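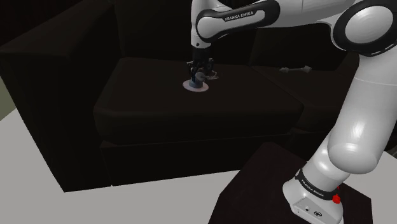
Posted by Brodie Baxter, Taridside, Feb 5, 2021

Sekix Grip Guard, part no. 2666

If you've ever run a pick on a soft surface you'll know the trouble that led us to make this one (and we had it ourselves, for most of a winter!). The arm closes nicely round something small, the cushion underneath gives a little, and the fingers keep pushing down until the controller throws a contact fault and everything stops dead.

Rogelio Macaraeg found it while going through our simulated living room runs, with the Franka Emika arm reaching down to a little cylinder on a round plate on top of the ottoman. Out of 868 runs, 390 ended in that same fault, and the restart afterwards sometimes opened the gripper without asking, which we didn't like one bit.

Grip Guard watches the downward force, eases off early and keeps the fingers shut until a person clears the fault. It does not replace your emergency stop, so please keep that within reach.

Known problem: version 11 can miss a fault if the arm is paused halfway down. Please stay on version 10 until we write to you.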